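Household robots: your questions
Help pages > Buying and waiting

Can a machine do my housework yet?
Some of it. Floors are largely solved, provided the floor is clear. Dishwashers and washing machines have done their share for decades, though a person still loads and empties them. The part in between, picking things up and putting them where they belong, is where progress is slow.

Why is laundry so hard?
A mug has the same shape every time you meet it. A cloth does not. Drop it twice and it lands in two different heaps, with the corners hidden somewhere new. The machine has to find an edge, take hold of one layer and know when it has picked up two.

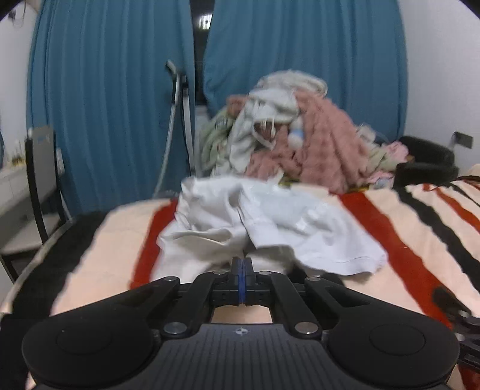
Reading time: 2 min

What would a robot need to do with a bed like that?
Take the white cloth first. It is bunched up on a striped blanket, and the blanket should stay where it is. The hem shows along one side, which helps. The heap at the head of the bed is a longer job, with a fuzzy pink blanket and other fabrics piled together and a small white and blue object tucked in among them. A person would sort that without much thought. A machine has to decide what is clothing, what is bedding and what is neither.

Are there folding machines on sale?
There are, mainly for commercial laundries. The Vuswood laundry in Fuvonville runs one for flat towels. Staff feed it by hand. Its last trial with mixed household washing covered 101 items, and 62 came out folded well enough to put on a shelf. The other 39 were done again by hand.

Is it any better on the shop floor?
Yes, where the parts are stiff and arrive the same way round. Tatlı, a small packing firm, uses arms for boxes and still has people bagging soft goods.

When will the Nukano home arm be available?
There is no sale date. The next home trial starts in September and has 41 places, all taken.

Should I wait before buying a new washing machine?
No. If yours is broken, replace it.

Will you test ironing?
Not this year.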